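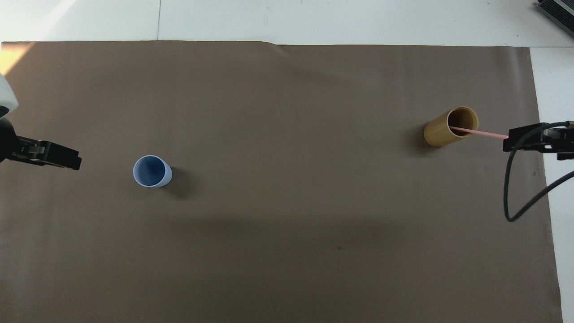 Brown paper covering a white tabletop, with a light-blue cup, a tan-yellow container and a pink straw.

Table paper is paper laid over a table to protect the surface, to give it a plain color, or to be thrown away after use. It is sold in rolls and in cut sheets. The most common kind is brown kraft paper, though white and printed papers are also made for the purpose.

Materials

Kraft paper is made from wood pulp with most of the lignin removed. The long fibers give it good tearing strength for its weight. Unbleached kraft ranges from light tan to a grayish brown. Most table paper has a matte finish. It takes pencil and crayon well, but it creases easily, and fold lines tend to stay visible after the sheet is flattened. Uncoated paper absorbs spills and may let liquid through to the table. Coated types, such as the Skosteo sheets sold for catering, have a thin film on one side and are laid with the film facing up.

Sizes

Rolls are usually named by width. A roll 30 inches wide suits most dining tables, and a 42-inch roll is used where the paper should hang over the sides. Cut sheets are packed flat or folded, often 20 to a pack.

Use

Restaurants place table paper over a cloth or directly on the tabletop and change it between parties. At the Vilela fish houses in Gonham, the sheet is gathered up with the shells inside at the end of the meal. In homes and schools it is used for painting, gluing and children's parties, where drinks are often served in small cups with straws. Light cups of bamboo fiber or paperboard tip over easily on a wrinkled sheet - a long straw makes this worse - and the paper is normally pulled flat and taped at the corners before the table is set.

Disposal

Plain kraft paper can be recycled if it is clean. Sheets stained with food are accepted for composting in some towns, including Gedby, where they must be torn into strips first. Coated paper is generally treated as household waste.

See also: Butcher paper, Placemat, Tablecloth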